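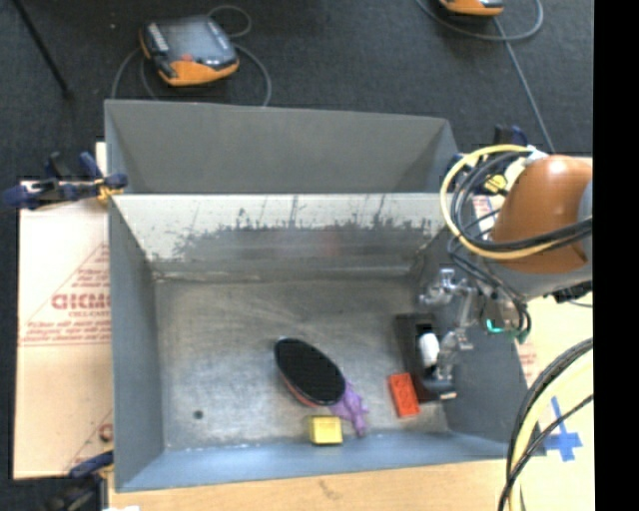
Picking cell back up after a week of cable trouble

Good news first: the bin cell is running again, and I got to spend most of Friday beside it with a coffee, which beats the week before, when I spent most of my time under it with a torch.

For anyone who hasn't been down to our end of the building lately, this is the two-bin setup we built for the Tusuvero project. One arm, two grey metal bins butted up against each other, and a jumble of odd bits for the gripper to sort out. Simple enough on paper. The trouble started when the arm began stopping partway through its runs with a wrist fault, and always with the last joint turned well round. You'd clear it, it would go again as happy as anything, and twenty minutes later there it was, stopped dead over the bin.

I blamed the gripper first (I always do). Off it came, and I cleaned the linkages, checked the finger screws and put it all back on. Same fault. Then Aileen Barredo came over from the Forkano side, watched two cycles with her arms folded and told me to look at the cables. She was right, of course! The loop up by the wrist was too short, so every time the joint wound round, the thin wires got a tug at the connector. One of them had a break inside the jacket that you could only find by wiggling it with the meter on.

So the wrist lead got replaced, and the whole bundle now has a much bigger loop in it. It looks a bit silly, to be fair, a great fat yellow curve hanging off the side of the arm, but it has room to move and nothing goes tight at either end of the travel. We ran the joint back and forth 40 times at slow speed before I let it anywhere near the bins, and I had my hand on the stop the entire time.

While everything was apart I also had a go at the bins themselves. They'd been creeping. The fingers brush a wall now and then, and after a few hundred picks the pair of them would be sitting a few millimetres over from where the arm thought they were. They're held with clamps now, including one right over the edge where the two bins meet, and I marked the table with blue tape for good measure. If you need to lift a bin out for cleaning, please put the clamps back in the same spots and rerun the corner check. It takes five minutes and the steps are in the Helmy folder.

The old log had the cell at 434 picks between stops on its best day, and on the bad days nowhere close. Since the repair we've had 1,319 without a wrist fault. There were a couple of ordinary stops in there, mostly dropped pieces, and those I can live with. The target we agreed with the Hirnunitz people was 1,000, so I sent them a slightly smug email before going home.

Still to do: the inside walls are getting pretty scuffed, and I'd like to know whether the shiny patches are bothering the vision side. I've got a sheet of matte liner on order and will try it in one bin first. The spare wrist lead is in the second drawer with a label on it, and there's only the one, so if you use it please tell me so I can get another.

The cell is free for bookings again from Monday morning. Put your name on the sheet by the door, and if you hear it clicking at the wrist, stop it and come find me.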